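Accueil | Les métiers | Petits curieux | Pose ta question

Quand un robot arrive au travail

Tu as peut-être déjà entendu un adulte dire, en rentrant le soir, qu'il y avait « un nouveau » dans son équipe. Et parfois, figure-toi, le nouveau a un bras en métal ! Avant de préparer des colis toute la journée, un robot doit apprendre à trier, un peu comme toi quand tu ranges ta chambre (les chaussettes d'un côté, les crayons de l'autre). Chez Vodeck, on commence par deux paniers : les fruits dans l'un, les fournitures de bureau dans l'autre.

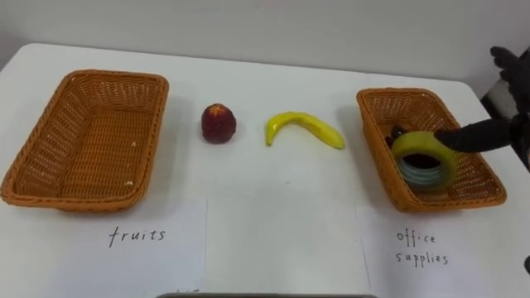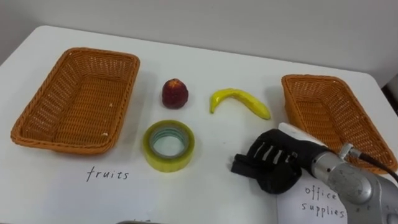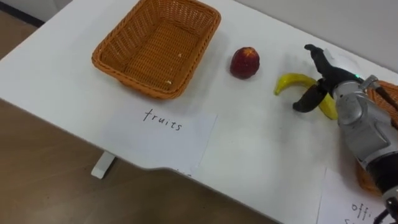

Moi, j'avais surtout peur de m'ennuyer si une machine faisait les gestes à ma place, raconte Vira Moroz, et puis je me suis aperçue que mon dos, lui, était plutôt content.

Il faut dire que dans un entrepôt comme celui de Jolivthorpe, où travaillent 29 personnes, on prépare jusqu'à 800 colis par jour. Imagine que tu doives te pencher, attraper un objet, te relever, le poser, et recommencer encore et encore, jusqu'à l'heure du goûter et même après ! C'est fatigant pour les épaules et pour les genoux, et la tête aussi finit par se lasser.

Alors, qu'est-ce qui change avec un robot ? Le robot prend les gestes qui se répètent. Les gens, eux, font davantage de choses qui demandent de réfléchir : vérifier qu'une pêche n'est pas abîmée, trouver une solution quand une étiquette est illisible, téléphoner à un client qui attend son paquet. Il y a même un travail qui n'existait pas avant, celui de montrer au robot comment faire. Chez Vodeck, on lui a fait répéter le même rangement 200 fois, et il fallait beaucoup de patience, parce qu'une banane et un rouleau de ruban adhésif ne s'attrapent pas du tout de la même façon. Essaie chez toi, les yeux fermés, tu verras que tes doigts le savent très bien.

Tout n'est pas facile pour autant. Certaines personnes aimaient bien leur ancien poste et n'avaient pas envie d'en changer. D'autres se demandent si on aura encore besoin d'elles plus tard, et c'est une vraie question, que les adultes doivent se poser ensemble, en s'écoutant. À Jolivthorpe, chacun a eu droit à 33 heures de formation au mois d'avril, et Marta Symonenko, qui emballait les cartons, règle maintenant les machines le matin et emballe encore l'après-midi (elle y tenait !).

Et toi, si tu avais un robot à la maison, quelle corvée lui donnerais-tu en premier ? Et laquelle voudrais-tu garder pour toi ?

À lire aussi
Comment voyage un colis ?
Pourquoi trie-t-on les déchets ?
Le métier de cariste
C'est quoi, un capteur ?

Nous écrire | © Petits curieux, tous droits réservés | Haut de page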